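Suturing practice: is pad work worth anything?

gwilliam_b
I've been told to put in 2000 throws before they'll let me near anything that matters. I don't believe the number. Who counted, and what did they measure at the end? My hands got as good as they were going to get by 500.

tremmont
The number is made up, agreed. It was 3000 in my day and that was made up too. But you only think you stopped improving at 500. Post something closer to the real job and let people look.

gwilliam_b
Fine. Pick holes.

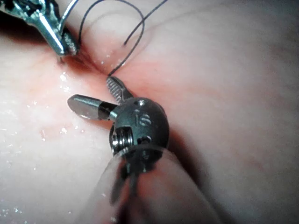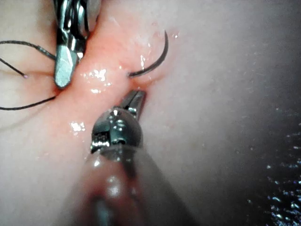 Re: Suturing practice

jilow44
Second one first. I like the curve of the needle coming up clear of the fold, you can see where the point is. I'm less sure about the left jaw. The tissue looks a bit dented and a deeper pink at the tip. I'd want to know how hard you were pressing.

gwilliam_b
Not hard. You can't judge pressure from colour.

jilow44
Not from colour alone, no. A dent is another matter.

Iker Manzano
I'd leave the dent and look at the thread. Three strands lying off to the left in the second one, all near the instrument you're holding down with. Maybe you had it in hand, but I've lost enough loops that way to be suspicious. In the first the jaws are wide open and I can't tell what you were about to do. One still proves very little either way.

tremmont
Which is my trouble with marking people from stills at all. Bendora did that to us every August — neat pictures, dreadful knots.

gwilliam_b
So we agree the count is rubbish?

tremmont
We agree nobody can prove it. Do the 2000 anyway.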